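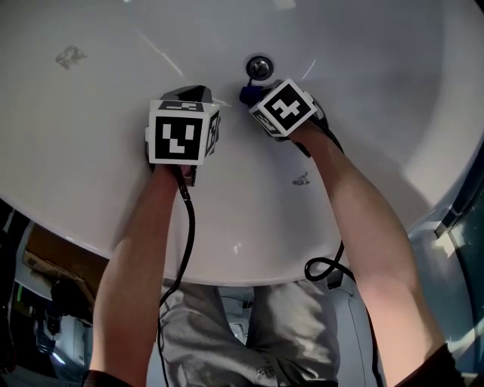
What is the first step in cleaning a white basin?
Rinse it with warm water and remove any loose grit before a cloth or pad touches the surface.

The head of housekeeping at Kindov, a residential hotel in Gusterlow, has given that instruction to every new cleaner for several years. The building has 300 rooms, and most of its basins and tubs are white with a gloss finish. She asked that the interview stay on method.

"Grit is the main cause of dull finish," she said. "One grain under a pad will leave a line, and the line then holds soap. People come back to me and say the basin is stained. It is scratched, and the scratch is dirty."

Her standard cleaner is a mild liquid mixed at 10 milliliters to a liter of water. It is applied from the rim down and left for three minutes. Gray marks near a drain get separate treatment. She described two kinds. The first is soap film, which softens under the liquid and comes off with a damp cloth. The second is metal transfer, left by a ring, a bucket handle or a dropped tool.

"Metal transfer sits on top of the glaze," she said. "It looks like damage. You use a fine cream on a wet cloth, small circles, light pressure, and you stop and check. On acrylic I do not allow the cream at all."

Drains are handled last. Chrome is wiped with the same mild liquid and dried at once. Acid descalers are kept off the ring, and the joint between ring and basin is cleaned with a soft brush.

"The ring is plated and the plating is thin," she said. "Once it pits, you are buying a new part."

The maintenance store replaced 40 drain rings in the year before she changed the product. She would not give a number for the year after, as the records had moved to another system in April.

On checking the work, she prefers a low side light to the ceiling fixture. A curved gloss surface throws back bright streaks that can hide a film, so the cleaner is told to move the head from side to side. A reflection shifts - a mark stays where it is.

Tubs take longer than sinks mainly on account of reach. Staff at Kindov work from a kneeling pad and clean the far wall first. Cloths are changed between the basin and the floor.

Asked about coatings that claim to repel water, she said the hotel had tried one in the rooms on the Surnia side of the building.

"It worked until it wore, and it wore in patches. We went back to rinsing and drying."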